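3.2 Finger geometry and camera placement

The second comparison kept the arms and the controller fixed and changed only the fingers and the position of the cameras. Both arms were driven by the Udix controller used in Section 3.1, with the same gains and the same speed limit. Two finger types were tried: the solid, rounded fingers supplied with the Gasta gripper, and a set of open-framed triangular fingers made for this study by Ferhat Yalçınkaya.

Padlocks were chosen as the handled objects. They are small and heavy for their size, and most of the outer surface is smooth metal. A grip that is slightly off centre tends to turn the body in the fingers, and this is hard to see from a camera placed far away. For the same reason we did not use foam pads or any other soft covering on the fingertips.

Each operator worked through both finger types in one sitting, with a break between them. Unathi Ntuli and Gülizar Yüksel operated the arms, and Theophilus Fiadzo marked the recordings afterwards without being told which wrist settings had been used. In all, 1079 attempts were kept for analysis. Attempts were dropped only where a recording stopped early or one of the views was missing.

Views were taken from the wrists and from a fixed camera looking down into the booth. The fixed view shows where the two arms are in relation to each other, but the fingertips are small in it and are often hidden by the wrist brackets. The wrist view has the opposite fault - the tips are large and clear, while the other arm may be out of sight altogether. Figure 4 gives views of both kinds.
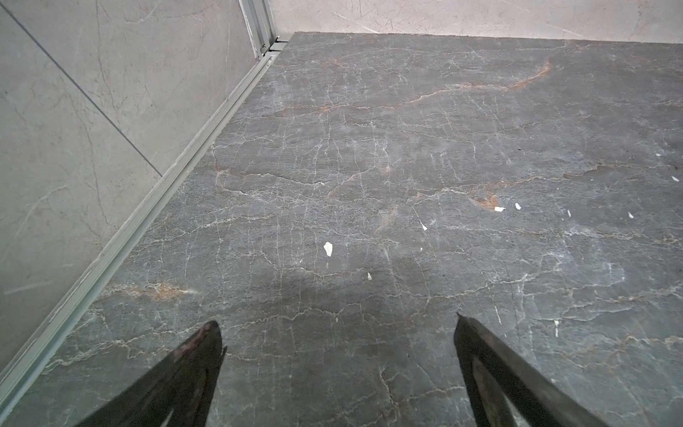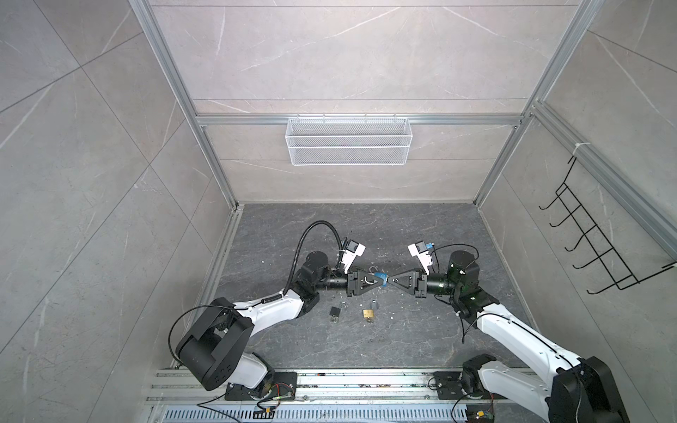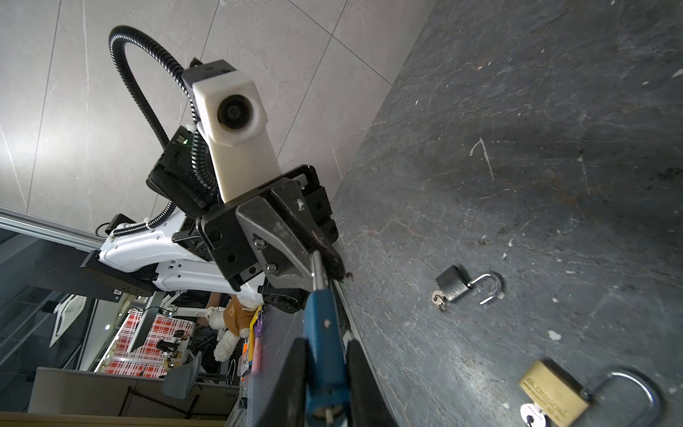
Figure 4. Wrist camera views (first and third) and fixed camera view of the booth (second).

Marking was done twice. In the first pass only the fixed view was available, and in the second the wrist views were added. Where the two passes disagreed, Şükran Gökçe looked at the recording again and her mark was used. Most disagreements concerned the moment of first contact, which was usually placed later when only the fixed view was to hand.

Operators preferred the triangular fingers for picking up and the rounded ones for holding a lock body still. We return to this in Section 4, where the two are compared by task.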